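Murkus Stone Worktop Care Kit: review after ten months

Filed under: Kitchen, Cleaning and care

We had marble worktops fitted when we moved to the house in Wikelgate. They came to £2,560 with fitting, and the firm that put them in, Destoritz, left us a leaflet saying the stone had been sealed once and would need doing again. The leaflet didn't say how or with what. I put it in a drawer and forgot it until a ring appeared where someone had stood a bottle of salad dressing overnight.

The Murkus kit is what I bought after that. I've now used it for two full rounds of cleaning and sealing, plus the daily spray most evenings, so I think I can say fairly what it does well and what it doesn't.

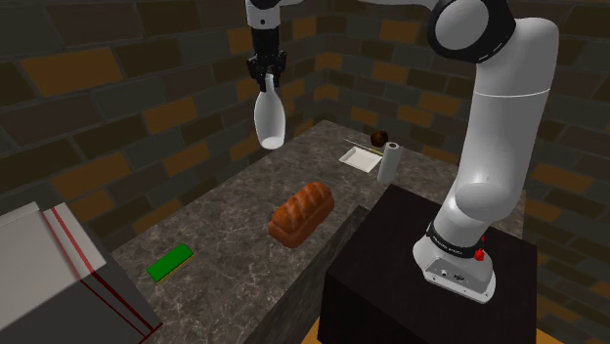
What's in the box

A bottle of deep cleaner, a tin of sealer, a spray cleaner for daily use, a tub of stain powder, two cloths, a foam pad and a pair of thin gloves. There is a printed booklet as well, with bigger type than most.

The cloths are decent. One is for putting the sealer on and the other for buffing it off, and they are different colours so you don't mix them up. The foam pad is poor. Mine started shedding crumbs into the sealer before I had finished the first run of worktop, and I switched to an old cotton pillowcase cut into squares. I'd do that from the start now. The gloves split at the thumb. I used washing-up gloves the second time and they were fine.

The sealer tin has a press-on lid of the kind you get on paint. You need a flat screwdriver to get it off, and if you don't wipe the rim before you put it back it sticks hard. For something you're meant to keep and use again, a screw cap would be much better.

Cleaning before you seal

The deep cleaner goes on diluted. You wipe it over, leave it for a few minutes, then rinse twice with plain water. It has a faint soapy smell that goes quickly. I was surprised by how grey the rinse water was, as I thought of our worktops as clean. Most of it came from the strip in front of the hob and the area around the kettle.

After rinsing, the stone has to dry fully. The booklet says overnight and I would stick to that. The first time I was impatient and started in the afternoon, and there was a patch by the sink where the sealer dried cloudy. It came off with more buffing, but it took a lot of effort and I had a sore arm the next day.

Take everything off the worktop before you begin. It sounds obvious, but I tried to do ours in halves, shuffling the toaster and bread bin from one side to the other, and all I got was a visible line where the two halves met. It faded after a second coat. The second time round I carried the whole lot into the dining room and the job went much faster.

Putting the sealer on

The sealer is thin, more like water than varnish. You pour a small pool on the stone, spread it with the cloth and leave it for 10 minutes, topping up any part that looks dry before the time is up. Then you buff off all that's left. This last step matters more than any other. Whatever you leave behind goes tacky and then hard.

I work in sections the length of my arm. Doing the whole kitchen this way, one coat, took nearly 40 minutes of actual work, not counting the waiting. The booklet suggests a second coat for pale or very porous stone. I did two coats the first time and only one the second, and I couldn't tell you which has lasted better.

Open the windows. The smell is strong, something like white spirit, and it hung about until the following morning even with the back door propped open. I wouldn't do it in winter for that reason. We did our first round in April and the second at the end of the summer, and both times we ate out of the way of it.

The edges are awkward. Ours have a slight curve underneath, and the sealer runs down and collects there in drips that you can't see unless you crouch. Run a dry cloth along the underside when you buff. I missed a stretch by the dishwasher and there are still small hard beads there which I can feel with a finger.

Does it work?

Mostly, yes. I tested it in the way the booklet says, by putting a few drops of water on the stone and coming back later. Before sealing, the drops left dark spots. Afterwards they stayed on top as beads and wiped away with no mark.

I then tried a corner behind the bread bin with things more likely to turn up in a kitchen. Cold tea wiped off clean. So did cooking oil, left for an hour. Red wine left a very pale pink mark that went after a day or so. Turmeric paste left a yellow stain, and it's still there. 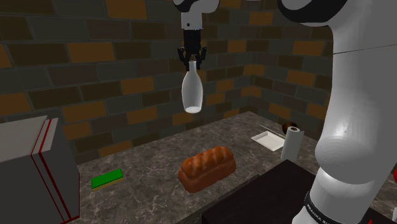 Lemon juice and vinegar are a different matter, and the booklet could be a lot clearer about it. No sealer of this kind will stop acid from dulling marble. What you get is a flat, slightly rough patch where the shine has gone. It isn't a stain and no amount of cleaning will shift it. The ring I bought the kit to deal with was one of these, as I found out later, and the kit did nothing for it at all. The front of the box says "protects against spills" and I think a lot of people will read that the way I did.

If your worktop is granite you have less to worry about on that score. My sister has granite and borrowed the tin for hers, with a good result and no dull patches so far.

The stain powder

You mix this with water to a thick paste, spread it over the mark, cover it with cling film and leave it for a day. It dries to a crust which you scrape off with something plastic. I've used it on an oil stain from before we sealed, near the hob. It took three goes. After the first there was hardly any change, after the second it was clearly lighter, and after the third I had to look for it.

It did very little for the turmeric. The tub is small, too, and a stain the size of a saucer uses up a good part of it. You can buy it on its own, though it costs more than I'd like for what is a white powder in a plastic tub.

The daily spray

This is the part I would buy again without thinking. It cleans off grease and crumbs without leaving streaks, and it has no strong scent. A bottle lasts us a good couple of months. The trigger is stiff at first and loosens up.

Before the kit I was using ordinary kitchen spray, which I now know takes the sealer off bit by bit. Washing-up liquid in warm water is said to be safe if well rinsed, and it does clean, but on our stone it leaves a film that shows when the sun is low.

Compared with the Setiawan kit

I had used the Setiawan kit once in our old flat, on a small piece of stone by the window. It's cheaper and the sealer is water-based, so there is far less smell. It also dries faster, and that makes it harder to buff in time if you're working alone. The water drops stopped beading on that one after a few months, where the Murkus sealer was still going strong at five.

For a small area, or a home with poor air flow, or with a baby in it, I'd choose Setiawan and accept doing it more often. For a full kitchen I prefer Murkus.

How long it lasts

The box says up to a year. Ours needed doing again well before that around the sink, where it's wet every day, while the ends of the worktop that only hold cookbooks and the fruit bowl were still beading water as on the first morning. You can top up one area without redoing the lot, provided you feather it out at the edges. There's enough in one tin for two full rounds on a kitchen of ordinary size, with a little left over. My tin has thickened slightly since the second round, and I don't expect the last bit to be usable by spring.

Good points

Seals well against water, tea and oil
Daily spray is very good
Clear booklet on the method
One tin goes a long way

Bad points

Strong smell for a full day
Foam pad and gloves not worth having
Awkward lid on the tin
Box doesn't make it plain that acid will still mark marble

Score: 7 out of 10

Murkus also sell the sealer and the spray separately. When this tin is finished I'll buy those two and leave the full kit on the shelf.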